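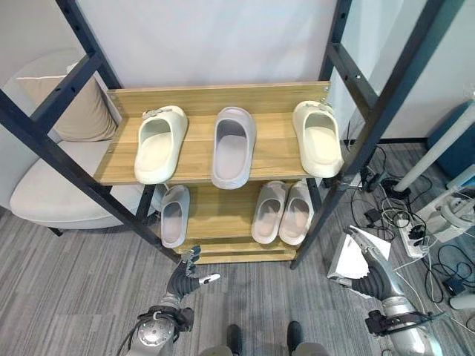
Mevik opened its Kimmont workshop to the public on Sunday, June 6, 2021, and gave visitors a close look at the household tidying work its robotics staff have been doing since last October. The main demonstration used a two-tier wooden shoe rack and a two-armed robot with multi-fingered hands, and the job was to sort slides into pairs. At the start of a round the shoes are mixed up on purpose, so a grey-lavender slide might sit between two cream ones on the top shelf, with more of the grey-lavender ones on the shelf below. The robot has to work out which shoes belong together, pick them up one at a time and set them down side by side.

The open day ran in two sessions, morning and afternoon, with groups of 12 visitors let in at a time. Each group watched a full round of the shoe task and then had time to ask questions. Bookings were free and both sessions were full by the Thursday before.

"People expect to see a robot do something spectacular, and we put a shoe rack in front of them," said Corina Moldovan, who leads the household program at Mevik. "But most people in the room have a rack like that by their own front door. They know what the job is. They can judge for themselves whether it's being done well, and they weren't shy about telling us."

The work is part of Sura, Mevik's project on everyday chores. Staff have recorded 1,621 rounds of the shoe task to date. In 1,219 of them, every shoe finished on the right shelf beside its partner with no help from the operator. The remaining rounds were stopped early or needed a person to step in, most often after a shoe was dropped or put down facing the wrong way.

Slides are harder to handle than they look, according to Sânziana Voicu, a controls engineer on the project. The open toe gives the fingers an edge to hold, but a soft sole bends when it is squeezed, and a shoe picked up by the strap can swing. A shoe left hanging over the front of the shelf is also easy to knock to the floor. The team has tried several grips and now lets the robot choose between them depending on the angle of the shoe. 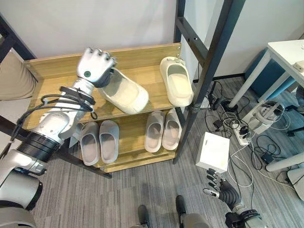

Visitors asked most often about speed. A careful person can tidy the same rack in well under a minute, and the robot is a good deal slower. Voicu told the afternoon session that the team has held the arms to a low speed while it works on placing, and that faster rounds will be tried once fewer shoes need to be straightened afterward.

Other questions covered noise, the cost of parts and whether the same program could manage boots or lace-up shoes. Boots have not been tested. Lace-ups have been tried a few times with poor results, and are on the list for later in the year.

Cornel Marinescu, who runs the occupational therapy practice Vasiliu, attended the morning session with two of his colleagues. Many of his clients have trouble bending, and shoes left on the floor of an entryway are a common cause of falls.

"I'm not going to tell a client to wait for this," Marinescu said. "It's early. But low shelves and floors are where my clients need the help, so I was glad to see somebody working at that height. I'd like to see it pick a shoe up off carpet next time."

Mevik plans to add floor pickup to the Sura task set over the coming months. Folding tea towels and loading a cutlery drawer are also being worked on but were not part of the open day.

A second open day will be held at Kimmont in October. Dates and booking details will be posted on the Mevik website. School groups and community organizations can ask for a weekday visit by writing to Ecaterina Avram, visits coordinator. The workshop is on the ground floor and is wheelchair accessible. Parking is limited, and visitors are encouraged to come by bus where they can.

Media contact: Oluwatosin Abubakar, Communications, Mevik. Interviews with project staff are available on request.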